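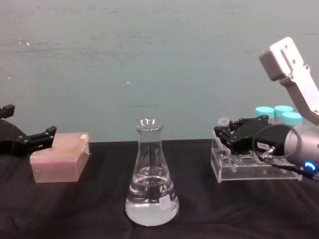

まだ無理でしょう、うちの台所なら三分で音を上げますよ、と先に答えたのは、取材に同席してくれた営業の女性のほうだった。隣で技術責任者の男性が苦笑いして、いや三分はもつと思うけどなあ、と小さな声で言い返す。家事や店の裏方仕事を機械はもうできるのか、という私の質問に対する、これが最初のやりとりである。

訪ねたのはPlalladiaという会社の作業室で、駅から坂を上って、途中でパン屋に寄り道したくなるのを我慢して歩いたところにある。二本の腕で物をつかんだり置いたりする仕事を機械に覚えさせている会社で、名前をご存じの方はまだ少ないかもしれない。台には黒い布が敷かれ、三角フラスコやチップの箱、バイアルを立てた透明なラックが並び、両側から黒い指のついた手が出ている。

家事の話を聞きに来たのに理科室のようですね、と正直に言うと、技術責任者は嬉しそうにうなずいた。

「よく言われます。でもね、台所の仕事と実験台の仕事って、手元だけ見ると親戚みたいなものなんですよ。コップを持ち上げるのも、フラスコを持ち上げるのも、透明で、滑って、中身が入っている。機械にとって嫌なことが全部そろっているんです」

透明なものの何がそんなに嫌なのかと尋ねると、話は長くなった(この方は話し出すとお茶が冷めるまで止まらない。私も人のことは言えないので、二人で冷めたお茶を飲んだ)。かいつまんで書くと、こういうことらしい。カメラはガラスの向こうの布や壁も一緒に見てしまう。縁が光れば、その光を物の端だと思い込む。人間なら子どものころに何度かコップを倒して覚えることを、機械には一つずつ教えなければならない。

「ラックに管を一本差す練習だけで、2,478回分の記録を取りました。数字だけ聞くと立派でしょう。でも、うちの娘は見て一回でできましたからね。得意げな顔で」

その記録の取り方も聞いてみた。人が手元の装置を動かすと腕が同じように動き、それを何度も繰り返してためていく。慣れた人でも一日中やると肩が凝るそうで、部屋の隅には誰かが持ち込んだ温熱パッドが置いてあった。始めたのは六月で、そのころは管の向きが少し変わるだけで腕が固まってしまい、みんなで腕組みして眺めていたという。

では、店の仕事はどうか。Plalladiaは昨年から、日用品の小売りをしているNakicoの店舗で品出しの試験をしている。営業の女性はその担当でもあり、ここからは彼女の独壇場になった。

「棚に物を並べるだけなら、ずいぶん見られるようになりました。同じ形の箱が同じ向きで届けば、という条件つきですけれど。ところがお店の段ボールって、開けてみると一つだけ逆さまだったり、詰め物が引っかかっていたりするんですよ。パートの皆さんは手首をくるっと返して終わり。うちの機械はそこで考え込みます。考え込んでいる間に、お客さまがシャンプーの場所を聞きに来られます」

試験で任された作業は全部で12種類あり、そのうち人が手を出さずに閉店まで続けられたのは9種類だった。私はそれを聞いて、ずいぶんできるのですねと感心したのだが、彼女は首を横に振る。残りの三つが、袋菓子を吊るす、割れ物を包む、返品された服をたたむ、という、店の人がいちばん代わってほしい仕事だったからだ。

「店長さんに言われました。できるほうの仕事は、うちの新人も初日にできるよって。あれは帰りの電車でこたえましたね」

服をたたむ話になると、私も身を乗り出してしまった。我が家では洗濯物の山がたいてい週の半ばに最大になる。あれを機械がたたんでくれるなら、多少遅くてもかまわないのですが、と言うと、技術責任者は少し考えてから、遅くていいという方には案外早くお届けできるかもしれません、と慎重に答えた。

「タオルなら、たためます。四角いですから。一枚に何分かかかりますけど、夜中にやらせておけばいいわけです。困るのは靴下ですね。裏返しの靴下。あれは片方の手を中に入れて、もう片方で引っぱるでしょう。うちの指は二本ずつしかないので、人間がどうやっているのか、改めて自分の手を見てしまいます」

そう言って本当に自分の手を見て、指を動かしてみせる。つられて私もやってみた。たしかに、どの指が何をしているのか、言葉にしようとするとわからなくなる。

水仕事についても聞いた。皿洗いは食器洗い機という先輩がいるので、残っているのは皿を機械に入れるところと、出してしまうところである。入れるほうが難しいそうだ。汚れた皿は重なり方が毎回違い、箸が一本まぎれていたりする。出すほうは皿の位置が決まっているぶん、まだ見込みがある。北欧の家具会社Kuusistoから、引き出しや食器棚の側を機械に合わせて作り変えられないかという相談も来ているという。

「ありがたいお話なんですが、うちは逆をやりたいんです。普通の家の、普通の引き出しで動いてほしい。取っ手が一つ取れかけているような」

取れかけた取っ手なら我が家にもあります、と言うと、では試験場に、と二人に声をそろえられた。丁重にお断りしておいた。

費用のことも書いておかなければならない。家庭用の値段はまだ出せないとのことだった。店舗向けは月ぎめで貸す形を考えていて、保守はBivovという別の会社と組む。指先の部品は消耗品で、今は毎月のように交換しているので、ここが長持ちしないことには家庭に置けない、という説明にはなるほどと思った。冷蔵庫の扉を開けるたびに指を取り替える家電は、私もちょっと遠慮したい。

落としたときはどうするのですか、とも尋ねた。フラスコでも茶碗でも、落とすときは落とすだろう。

「落とします。そこは隠しません。ただ、落としたことに気づいて止まる、というのが大事でして。前は気づかずに、何も持っていない手で丁寧に置く動作までやっていたんです。見ていると切なくなりますよ。今は止まって、人を呼びます」

呼ばれた人は結局ほうきを持ってくるわけですね、と私が言うと、営業の女性が声を立てて笑った。ほうきの仕事は、さきほどの12種類にはまだ入っていないそうだ。

最後に、では何年たったら台所を任せられますか、と、いちばん答えにくいであろうことを聞いた。技術責任者はしばらく黙り、冷めたお茶の残りを飲んでから話し始めた。

「10年と言いたいところですけれど、十年前の人も同じことを言っていたんですよね。ですから、食卓を拭くのと、タオルをたたむのと、薬の瓶のふたを開けるの。そのくらいから家に入れてもらえたらと思っています。ふたは、うちの母に頼まれているんです。手の力が弱くなってきて、瓶が開かないと電話がかかってくるもので」

営業の女性は、私は換気扇の掃除が先だと思います、と譲らなかった。帰りぎわ、玄関で靴を履いている間も、二人はまだその順番のことで話し合っていた。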